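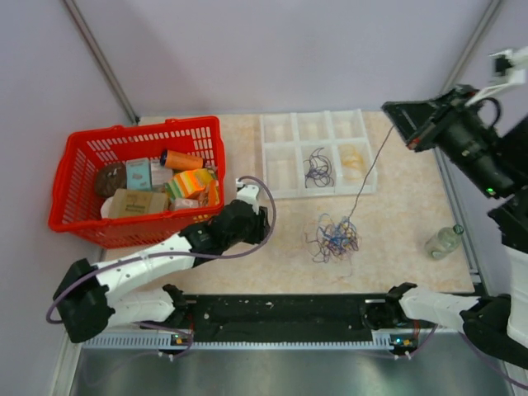 A reader at the Grukier store asked whether item 3 still applies when a basket is full, as it is hard to check the floor of one without tipping everything out. It applies. Unload first, then check.

Hand Basket and Small Parts Tray Checklist
Stunuvska Supply, Altuvach branch
Revision 2, November

Part A. Plastic shopping baskets

1. Rim. Run a gloved hand along the full rim. No splits, no sharp flash.
Comment: Pass. Light scuffing only.

2. Walls. Check the openings for broken bars. One broken bar is a fail.
Comment: Pass. Dirt in the corners of the openings, sent back for a wipe and passed the second time.

3. Floor. Basket must be empty. Look for stress marks, which show as paler lines in the plastic.
Comment: Pass. One pale line near a corner, shorter than the limit. Recheck next round.

4. Load. Heavy boxes low, soft packages on top. Nothing with a pointed corner against the wall.
Comment: Corrected on the spot. A box had been put in last and was resting on a soft pack.

5. Overhang. Round containers should lie flat and below the rim where possible. Upright packages wedged at the side are allowed if they don't bow the wall.
Comment: See note at end.

Part B. Divided trays

6. Dividers. Press each one lightly with a thumb. No movement at the base.
Comment: Pass.

7. Compartments. Empty ones to be free of grit, thread and label scraps.
Comment: Clean before use. On a six-compartment tray, loose strands collect against the dividers and are easy to miss in translucent plastic.

8. Cord. To be coiled and tied before it goes into a tray. No ends over a divider.
Comment: Fail. Dark navy cord left as a tangle in the front middle compartment, one end standing up over the divider. Retie.
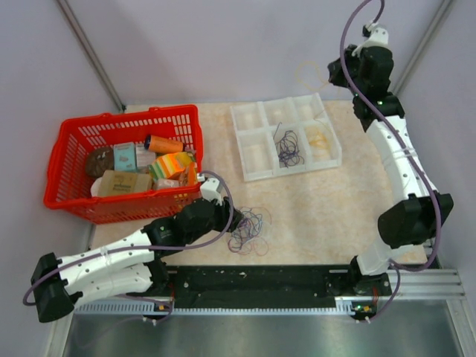

Part C. Records

9. Baskets on the branch list: 100. Passed: 98. Withdrawn: 2, both for broken bars. Withdrawn baskets go to the cage, handles taped together.

10. Tray labels. Reorder when the roll is low. Alemayehu Labels ships in packs of 500.
Comment: Ordered.

Note on item 5: the Grukier store wants a fixed height limit above the rim. Not adopted in this revision - the basket types differ too much in depth. Inspectors should go on using judgment and write down the reason for any fail. Send further comments to the branch office before the next revision is printed.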